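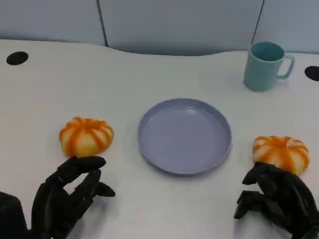

Unit 3: Measuring and Describing Second-Hand Coats

Search this site Enter keywords Go

Galcombe College, Certificate in Clothing Resale. Handout to accompany the October session.

Purpose of the unit

Students completing this unit should be able to measure a tailored or casual coat consistently, record its condition in plain terms, and write a listing that a buyer can rely upon when the garment cannot be tried on. The unit assumes that Unit 2 (Fibre Labels and Care Symbols) has been read beforehand. Leather and sheepskin are dealt with in Unit 5 and are mentioned here only where the method differs.

1. Preparing the garment

The coat should be fastened fully, laid face down and smoothed from the centre outwards. Heavy wool holds its folds, and a coat that has been boxed should be left on a broad hanger overnight before any measurement is taken. Pockets must be emptied and checked. A belt, hood or detachable collar belonging to the coat is to be recorded separately, and its absence stated. Buyers frequently assume that belt loops mean a belt is included.

2. Standard measurements

All measurements are given flat, in inches, to the nearest half inch. The College uses the order set out in the Boersma sheet, a blank copy of which is issued with this handout.

Pit to pit: straight across the back from the base of one armhole to the other. The figure is never doubled in the listing. If the word "chest" is used, the listing must say whether the flat or the full measurement is meant.

Shoulder: seam to seam across the back. For raglan sleeves there is no shoulder seam, and the entry should read "raglan". The sleeve is then measured from the collar seam.

Sleeve: from the shoulder seam to the edge of the cuff, following the outer line of the arm. Turned cuffs are measured as worn, with the extra length noted.

Length: from the base of the collar, at the centre back, to the hem. The collar itself is excluded.

Hem: straight across at the lowest point, with vents closed.

A worked entry for a Verndale car coat, labelled size 16, might read: "Pit to pit 21, shoulder raglan, sleeve from collar 29, length 34, hem 24. Label states 16; measures small." The size on the label is always quoted, even where it appears to be wrong. Older garments were cut to charts which differ from those now in use, and the buyer is entitled to both pieces of information.

3. Recording condition

Condition is recorded in daylight where possible. The coat is examined in a fixed order: collar, shoulders, front edges, cuffs, pockets, hem, back, lining. The lining is left until last and is the part most often neglected. Splitting at the underarm and at the top of the back vent should be looked for in every case.

The following terms are used on this course and should not be mixed with others:

Unworn: no sign of wear; tags may or may not be present.
Light wear: slight softening at the cuffs or pocket edges; no repair required.
Moderate wear: bobbling, small marks or a loose lining seam, each described.
Heavy wear: holes, moth damage, staining or missing fastenings, each described and shown.

Words such as "vintage condition" or "good for its age" have no agreed meaning and will lose marks in the assignment. A repair is to be mentioned even where it has been done well.
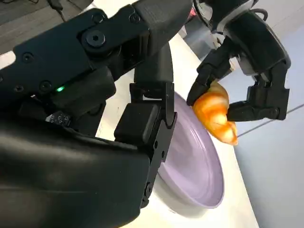

A student from an earlier intake wrote to ask whether so strict a vocabulary did not make every listing sound the same, adding that her own buyers seemed to prefer a friendlier style. The Department's view is that a warm opening sentence is acceptable, provided that the condition line which follows it uses the terms above.

4. Colour

Dark navy and black are commonly confused in listings. The cloth should be compared with a known black beside a window, and the result stated in words. Trade colour names printed on the label may be quoted in inverted commas but should be followed by an ordinary name, for example "'Bracken' (mid brown)".

5. Assignment

Each student will prepare listings for 3 coats of differing cut, using the Cetia template. The template accepts no more than 2,000 characters in the description field, including spaces. A completed measurement sheet must be attached to each listing. The assignment carries 20 marks, divided equally between measurement and description. Sheets completed in centimetres will be returned for correction.

Coats may be borrowed from the College rail on signature and must be returned on their original hangers.

Related handouts
Unit 2: Fibre Labels and Care Symbols
Unit 4: Buttons, Zips and Replacement Fastenings
Unit 5: Leather and Sheepskin
Packing Heavy Garments for the Post
Blank Measurement Sheet (Boersma)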